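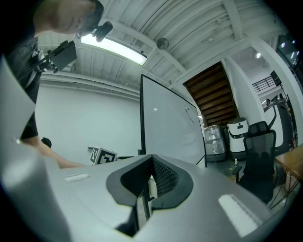
Figure 3. View from the wrist camera of the hand-held gripper during collection. The operator wears a head-mounted camera; a marker cube stands at left.

3.2 Synchronizing the two views

Each demonstration is recorded by the gripper camera and by a head-worn camera. The two streams run on separate clocks, so we align them offline with the Edgate tool, using the motion of the marker cube in both views. The wide lens keeps the ceiling and far wall visible above the gripper body (Figure 3), and these static regions supply most of the features used for pose tracking. We mask the gripper body before feature extraction.

Of 674 recorded demonstrations, 568 passed alignment and were kept for training. Most rejected recordings lost the cube for longer than 2 s. We did not attempt to repair them.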